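Resmont Stage Monitor Wedge

Product code 627
Category: Live Sound / Stage Monitoring

The Resmont is a compact floor monitor intended for tribute acts, cover bands, theatre companies and function groups who need to hear themselves clearly on small and medium stages. It is supplied singly or in sets of four, so that each member of a standard line-up may have a separate mix.

The cabinet houses one bass driver and one high-frequency horn, powered by an internal amplifier rated at 500 watts. The voicing favours the vocal range. Groups who rely on close harmony singing will find that individual parts remain distinct when guitars and drums are playing at full level.
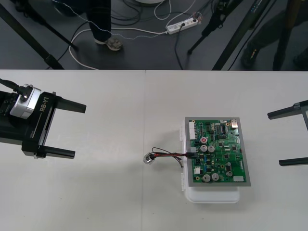
Two input channels are provided, each with its own level control and a choice of microphone or line sensitivity. A link output allows a second cabinet to be fed from the first. The rear panel is recessed so that connectors do not project beyond the cabinet - a point requested by several touring customers.

The Resmont may be laid at either of two angles. The steeper position suits singers standing close to the monitor, and the shallower position is recommended for drummers and seated keyboard players. Rubber feet are fitted on both faces.

Specification

Type: active two-way floor monitor
Amplifier: 500 W
Inputs: 2, combined XLR and jack
Output: 1 XLR link
Weight: 11 kg
Finish: black textured paint
Supplied with: mains lead, printed guide

Optional items

Gronow padded cover, with side pocket for cables
Rarel pole adaptor, for use as a small front-of-house speaker
Proltska transit case, holds two cabinets

Hire and purchase

The Resmont is available for purchase or for hire by the night. Hire customers are asked to book in advance, particularly in July, when demand from outdoor events is high. Delivery usually takes about 4 working days.

Trade enquiries should be addressed to Leena Ikonen. Questions on servicing and spare parts should be addressed to Jagadeesh Ramasamy in the workshop.

Page last revised: September 30, 2022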